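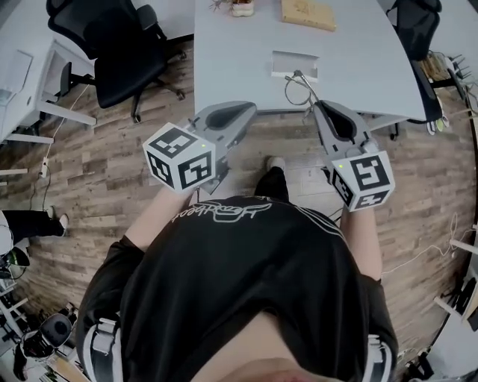
Photo: Brondutis workshop staff

Hand-held gripper stations: pre-purchase safety and inspection checklist, with comments

Used before we order more sets for the Huler room. Go through it standing at the station, with the grippers on the table and the budget sheet open. Mark each line OK, FIX or ASK. Comments from the April round are left in, as they explain most of the money.

Budget ceiling for this round: $4,000
Already committed (chargers, spare straps): $566

1. GRIPPERS

1.1 Body free of cracks at the hand end and at the opening. OK
Comment: Very happy with these. The gray bodies have held up better than we hoped, and the Engelhardt quote for replacement shells is low enough that we can keep two on the shelf.

1.2 Marker cubes tight, no wobble when you twist gently. FIX
Comment: One cube had a little play in it. Tightened on the spot. Please check this line before every session, it takes seconds and a loose cube spoils the whole recording.

1.3 Markers clean, flat, no lifted corners. OK
Comment: Order a spare sheet anyway. Cheapest line on the whole budget!

1.4 Green light on at both cubes before work starts. OK

1.5 Left and right units labeled on the inside of the grip. ASK
Comment: Does Isum ship them labeled now? If yes, we drop the label maker from the list.

2. HARNESS AND STRAPS

2.1 Shoulder straps adjust both ways and stay put. OK
Comment: Tried by a tall operator and a short one. Both got a good fit in under a minute, which was a lovely surprise after the old ones.

2.2 Stitching sound at every anchor point. OK

2.3 Total carried weight written on the station card. FIX
Comment: Card is blank. Weigh the full kit and write it in. We need the number before we can plan shift lengths, and shift lengths decide how many sets we buy.

2.4 Operator can take everything off without help. OK

3. CABLES AND POWER

3.1 No cable crosses the place where the operator stands or steps back. FIX
Comment: This is our weak spot. Cables on a wood floor slide easily, and an operator looking down at the grippers isn't looking at their feet. Floor cable cover is in the budget at $70, and I would buy it before anything else on this page.

3.2 Table cables go through the grommet and are tied up underneath. FIX
Comment: The coiled one hangs down off the front. A hook under the tabletop will do it.

3.3 Gripper cable has enough slack for full reach, with no loop that can catch the table edge. ASK
Comment: Full reach is fine. The loop needs a second look with the longer clip. Isum sells a clip, Engelhardt sells a sleeve -- try one of each, please, before we buy for every station.

3.4 Power strips off the walkway, mounted to furniture legs if possible. FIX
Comment: Mounting brackets are not on the sheet yet. Add them.

3.5 No strip plugged into another strip. OK

4. FLOOR AND FURNITURE

4.1 Clear standing space on the working side of the table. OK

4.2 Rolling chairs pushed in or moved out before the session. FIX
Comment: Add it to the start-up card. No cost.

4.3 Tabletop holds only what the task needs. FIX
Comment: Boxes and plants go on the shelves. The shelves themselves want a sort first, so allow half an hour for that.

4.4 Table steady when leaned on, corners rounded or padded. OK
Comment: The curved edge is great for this work. If we add a second table, get the same shape.

4.5 Anyone sitting nearby keeps feet and bags out of the operator's path. ASK
Comment: Floor tape would settle it. Where does the line go?

5. OPERATOR

5.1 Closed shoes with a flat sole. OK

5.2 Short or close-fitting sleeves, nothing loose at the wrist. OK

5.3 Break schedule posted. FIX
Comment: Waiting on 2.3.

6. BUYING NOTES

Second full set of grippers, both hands: $2,000. Recommended, once every FIX in section 3 is closed. A second set means one operator can start while the other is being strapped in, and I can't wait to see what that does for our afternoons.

Third set: hold until next year. The room can't take it without moving the desk, and moving the desk means an electrician.

Training time is missing from the Brondutis sheet again. Put in two hours per new operator and charge it to the same line as the grippers.

Next check: same list, after the floor cover is down. Bring the blank weight card.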